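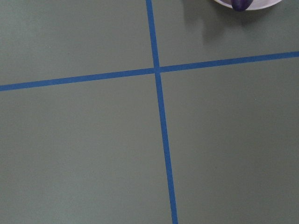 Blue tape on a gray-green tabletop. One strip crosses the other.

Every shared table should have tape on it. I have thought so since February, when we marked up the big one at the Wike Street rooms in Gemulthorpe. The job took one roll and less than 60 minutes.

Before that, people spread out. A person sorting play food for the toy library would start at one end and finish with bits of it everywhere. Signs did not help. We had 2 of them on the wall and they were ignored.

Lines work better than signs. A square tells you where your things go and where the next person's begin. Children get it at once, and most adults do too.

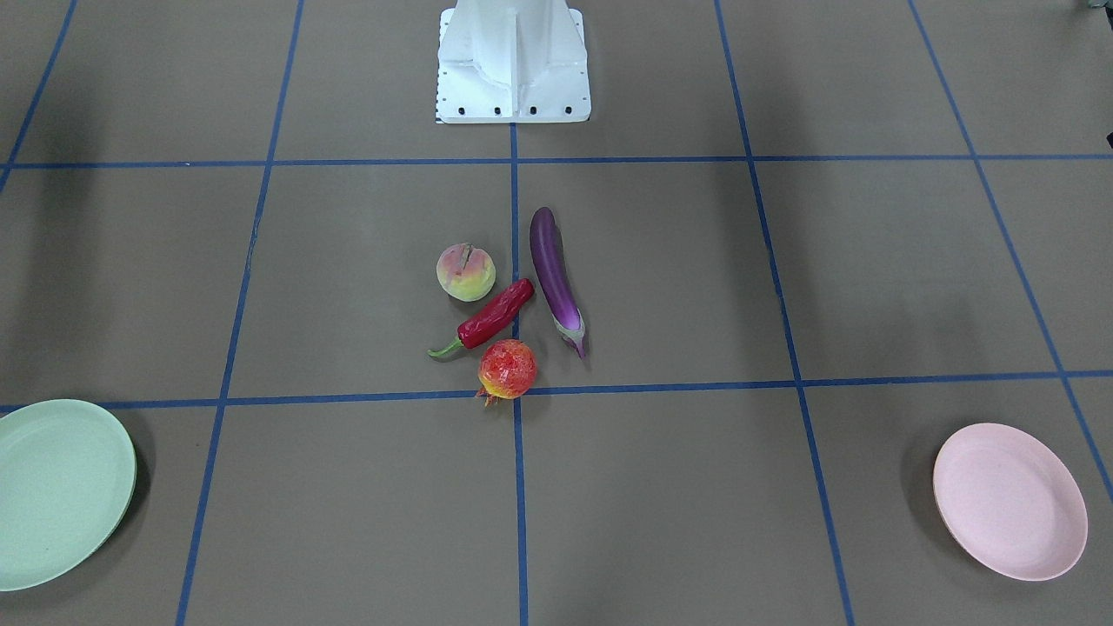
Play produce grouped in the middle squares, with a peach and a red chili pepper among it.

Some members say tape looks cheap and want painted lines. I disagree. Paint is hard to move, and we got our first layout wrong. The squares were too small for the toy crates, so we pulled the tape up on a Friday and started over.

The lines are a little crooked. I would leave them that way. The Ilby branch is asking for money for a new table, and I think they should buy a roll of tape first.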